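Section 4: Redeeming a Carrilho gift voucher

1. Type the 17-character code by hand. Pasting is supposed to work, but I'd check for a stray space at the end.
2. Pick the print size before you upload your photo. Going back clears the upload.
3. Enter the recipient's name exactly as it should appear on the mount.

Note: The checkout promises delivery in "up to 22 days." Treat that as a hope — order well before the birthday.

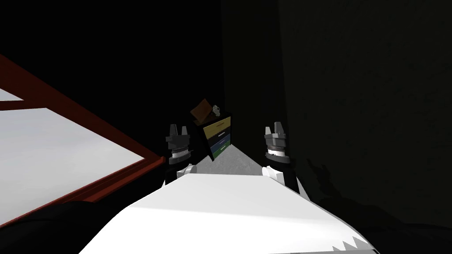 4. Look at the total before you confirm. Gift wrap is ticked by default, and I doubt many people want it.
5. Save the confirmation page. The email may or may not show up.

Caution: A voucher works once. If the portrait costs less than the voucher, the balance is lost, whatever the "flexible value" banner seems to say.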